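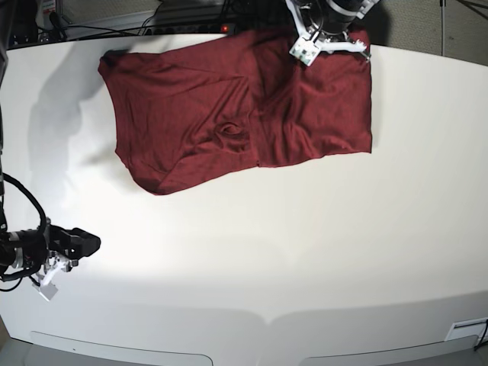

4.2 外形の記述

平らな台の上に置かれた衣類は、畳む作業のあいだに何度も輪郭を変える。本節では、その輪郭をどのような語で書き留めたかを述べる。3章で示したとおり、対象とした静止状態は1282件で、いずれも白い台の上に衣類を一点だけ置いたものである。衣類の種類は半袖および長袖の上衣、薄手のセーター、部屋着の下衣で、綿のものと混紡のものを含む。購入先は生活用品店Drengateと古着店Rungrueangの二か所で、前者の品は一度洗ってから用いた。後者の品は洗濯済みとして売られていたものをそのまま用いた。

外形の記述には、家庭科の教科書にみられる「身頃」「袖」「裾」といった部位名をできるだけ使わないことにした。予備調査の段階では部位名を使っていたが、半分以上畳まれた衣類では、見えている端が裾なのか、折り返された脇なのかを注記者が判断できない場合が多かった。部位名で書かせると、注記者は見えているものより、その衣類が本来もつはずの形を書いてしまう。そこで本調査では、端の形を「直線」「丸み」「たまり」「垂れ」の四語で書き、部位名は確実なときにかぎり括弧に入れて添えることとした。

図3はこの方式の利点がよく出た状態である。広げられたえんじ色の衣類は全体としてはおおむね長方形に近く、遠目には四辺とも整っているように見える。しかし右の端がかなりまっすぐで角ばっているのに対し、左の端は丸く、布が寄って軽くめくれている。四語で書けば、右は「直線」、左は「丸み」と「たまり」の併記になる。下の辺は左のほうが右よりも下がっており、左下の角には袖のようにふくらんだ部分がある。この部分を袖と断定した注記者と、身頃の余りとした注記者がいたため、最終的な記録では「丸み(袖か)」とした。

「丸み」と「たまり」の区別は、注記の手引きを二度書き直しても完全には揃わなかった。手引きの最終版では、端の線そのものが曲がっているものを「丸み」、端の近くで布が寄って厚くなっているものを「たまり」としている。両者は同じ場所に出ることが多く、どちらを先に書くかで注記者の癖が分かれた。集計では順序を無視し、両方が書かれていれば両方に数えた。

辺の傾きについては、台の縁を基準にした。台の縁に対してどの辺も平行でない場合には、最も長い辺を基準に取り直し、そのことを備考欄に書いた。備考欄の書き方は自由とした。あとで集計に使いにくいという意見もあったが、手引きの改訂に役立った記述の多くは備考欄から得られたもので、自由記述を残した判断は変えていない。

4.3 小じわと局所的なねじれ

しわの記述は外形の記述よりも難しかった。布の面にはほとんどの場合、浅いしわが方向を揃えずに多数走っている。これをすべて書くことは現実的でなく、書いたとしても読み手の役に立たない。本調査では、長さが手のひらの幅を超えるしわと、長さにかかわらず閉じた形をつくるしわだけを記録の対象とした。この基準で記録されたしわは3491本になった。

閉じた形をつくるしわとは、布が一点のまわりで小さくねじれ、輪や渦のように見えるものをいう。注記者のあいだでは早くから「うず」と呼ばれており、正式な用語としてもそのまま採用した。図3の衣類の中央付近にある、布が小さな輪のように盛り上がった箇所がこれにあたる。図4にも、下側の層の左寄りに、渦のような小さなしわの集まりが見られる。二つの図は同じ場所で同じ折に撮影したものだが、衣類の広がり方が異なるため、うずの位置を両図のあいだで直接比べることはできない。

うずができる理由については、注記者からいくつかの説明が出された。洗濯後に裏返したときのねじれが残るという説明、縫い代が内側で回り込むという説明、布を押さえた点の近くで余りが逃げ場を失うという説明である。本調査は静止状態だけを扱っているので、どの説明も確かめることができない。ただし、実際に家で畳む人にとっては理由よりも扱い方のほうが問題になる。聞き取りに応じた19名のうち多くが、うずを見つけたら手のひらで押し伸ばすより、いったん布の端を持ち上げて置き直すと答えた。押し伸ばすと、うずが隣に移るだけだという声もあった。

浅いしわをどこまで無視してよいかは、布の地によって変わる。うねや編み目のように見える細かい凹凸のある布では、地の凹凸としわの区別がつきにくい。図3の衣類にはそうした細かい地があり、ひだのくぼみには暗い影がたまっている。この影があるためにしわとして読める箇所もあれば、影が地の模様にまぎれてしまう箇所もある。注記者には、迷ったときには書かないように指示した。書かれたしわの数は布の地に左右されるため、異なる衣類のあいだで本数を比べることには慎重でなければならない。

線状の特徴のうち、縫い目は別の欄に書いた。縫い目としわは、直線の長さと途切れ方で見分けることにしたが、薄い縫い目ではこの基準も十分には働かない。図3では、うずのやや右に縫い目らしい薄い線が縦に走り、布の面を左右に分けている。この線は折りの位置を決める目安として使えるもので、聞き取りでも、縫い目があればそれに合わせて畳むという答えが目立った。縫い目のない部屋着では、代わりに左右の端を合わせて中央を決めるという。畳み方の教本の多くは中央の決め方を説明しないまま次の手順に進むが、実際の作業ではここで手が止まる人が少なくない。

4.4 影の扱い

台を白くしたのは衣類の輪郭を見やすくするためであった。その目的はおおむね果たされたが、白い面では影もよく見える。図3では衣類の左側の台面に広い灰色の影が斜めに伸びており、台の中央が最も明るく、手前と隅に向かって暗くなる。明るさのむらは輪郭の読み取りにはほとんど影響しなかった。えんじ色と白の差が大きく、影の中でも布の端を追うことができたためである。

布の上に落ちた影は事情が違う。図4では、衣類の上側の中ほどに縦の影がかかり、えんじ色が黒に近い帯になっている。初期の注記では、この種の帯を折り目や布の重なりとして書いた例があった。濃い色の布では影と重なりの見え方が近く、帯の縁がぼやけているかどうかだけが手がかりになる。手引きには、帯の両側でしわが連続していれば影とみなす、という一文を加えた。しわの少ない布ではこの方法も使えず、その場合は「影または重なり」と書いて、重なりの集計からは外した。

淡い色の衣類については逆の問題が生じた。白に近い布では、台との境が影の部分でしか見えないことがある。淡色の衣類には灰色の敷き布を使う案もあったが、敷き布を敷くと布どうしの滑り方が変わり、しわの出方まで変わってしまう。今回は台の色を統一し、端の読めない辺には「不明」と記すことを優先した。

図4 横方向に長く広げたえんじ色の衣類。左端は角ばり、わずかに浮いている。下側の層は右下に向かって垂れ、その左寄りに渦状の小じわがある。中ほどに縦の影がかかる。 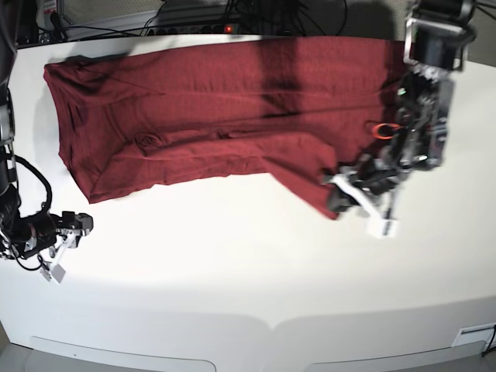
4.5 重なりと折り線

外形がほぼ長方形に収まっていても、内部の層がどう重なっているかは衣類ごとに異なる。重なりの記述では、層の枚数を書かせることをやめ、目に見える最も長い折り線の向きと、上に見える層の端の位置だけを書かせた。枚数は、触れたり持ち上げたりしないと決まらない。予備調査で枚数を書かせたところ、注記者は畳み方の知識から推測して埋めており、同じ状態に対する答えがばらばらになった。

図4の衣類では、縫い目のようにはっきりした線が面の中央を横に通っている。その下半分は折り返されたか、あるいは重なった層のように見えるが、どちらであるかは図からは決まらない。記録上は「横方向の線、下側に別の層」とした。下側の層は右下へ行くほど少しずつ下がり、角が垂れた形になっている。上の辺は台の奥の縁に近い位置を通っており、この二つの辺の開き方から、右に向かって幅が広がる状態と判断した。

角の垂れは、次の折りに影響するため独立した項目として扱った。上の布と下の布の端がずれたまま次の折りに進むと、ずれは内側に隠れ、仕上がりの厚みの偏りとして残る。聞き取りでは、このずれを直す時点が人によって大きく分かれた。最初の半折りの直後に直す人、全部畳んでから外にはみ出た部分だけを押し込む人、まったく直さない人がいた。引き出しに立てて収納する家庭では早い段階で直す傾向があり、棚に積む家庭では最後に形を整えるという答えが多かった。店頭での陳列を経験した人は、途中で直すことを当然とみなしていた。

折り線の向きを台の縁に対して書く方式には、衣類そのものの上下がわからなくなるという短所がある。図3の縦の線と図4の横の線は、台に対する向きで書けば別の方向として記録されるが、これが衣類のうえで別の線かどうかは記録からは読めない。衣類の上下を基準とする方式も検討したものの、襟が隠れた状態では上下を決められず、欠測が増えすぎた。台の縁を基準とする方式は粗いが、欠測が出ない点を重くみた。

端の浮きについては、図4の左端のように、角ばった形を保ったままわずかに持ち上がっているものを「浮き」とし、角が丸まって布が寄ったものは「たまり」に含めた。浮きは厚手の縫い代がある端や、複数の層が重なった端で見つかりやすい。端が浮いているという記述だけでは層の数まで推定できないので、集計表では重なりの項目と結びつけていない。

4.6 注記の不一致

注記は一つの状態につき二名が独立に行い、食い違ったものは三人目が見て決めた。外形の四語のうち、一致しやすかったのは「直線」である。「垂れ」がこれに続き、「丸み」と「たまり」は前述の理由で揃いにくかった。うずの有無はよく一致したが、位置を言葉で書かせると「中央」と「やや右」のような差が残る。面を縦横三つずつに区切って番号で書く方式を途中から試したものの、横に長い衣類と縦に長い衣類とで区画の形が変わり、読み手にかえってわかりにくいという評があった。最終的には言葉による位置の記述に戻している。

縫い目と折り線の区別でも不一致がみられた。両者が重なる場合、すなわち縫い目に沿って折られている場合には、どちらの欄に書いても誤りとはいえない。手引きでは両欄に書くこととしたが、片方だけに書く注記者は最後まで残った。集計では、いずれかの欄に書かれていれば線ありとした。このため本稿の折り線の数には縫い目が混じっている可能性があり、5章の表を読むときには注意してほしい。

注記者の一人であるChia-jung Tsaiは、手引きの第二版に対する意見書のなかで、衣類の状態を書く語が仕上がりの良し悪しを含みやすいことを指摘した。「乱れている」「きれいに」といった語は、初期の備考欄に多く現れていた。これらの語は書き手のあいだで指すものが異なり、ある人は端のずれを、別の人は面のしわを指して「乱れ」と書いていた。意見書を受けて、備考欄でも良し悪しを示す語を避け、どの端がどうずれているかを書くよう求めた。改訂後の備考は以前より短くなり、読み返しの手間も減った。

4.7 用語の範囲

本章で定めた語は、台の上に平らに置かれた衣類に限って使うものである。つり下げた衣類や、かごに入れた洗濯物には当てはまらない。下衣についても、股の部分で布が三方に分かれるため、「直線」と「丸み」だけでは外形を書ききれない場合があった。靴下やタオルは今回の対象に含めていないが、タオルは四辺がはじめから明確なので、「浮き」と「垂れ」だけで足りると予想している。

四語と補助の二語からなるこの体系は、畳み方を教える場面でも一部を使うことができた。生活技術講座Wustsideで試用したところ、受講者は「左の端がたまっている」「右下が垂れている」といった言い方をすぐに覚え、互いの手元を見ながら直す箇所を伝え合っていた。講座では教本としてBullelの手順書を併用したが、手順書には途中の形を表す語がほとんどなく、図と図のあいだを受講者が言葉で補う必要があった。「うず」は説明なしでも通じた。「浮き」は、しみ抜きの話と取り違えた受講者がいたため、講座では「端の浮き」と言い換えている。

記録票の様式と手引きの最終版は付録Bに示す。外形、しわ、重なりの各項目を組み合わせた集計と、聞き取りの回答との対応は5章で扱う。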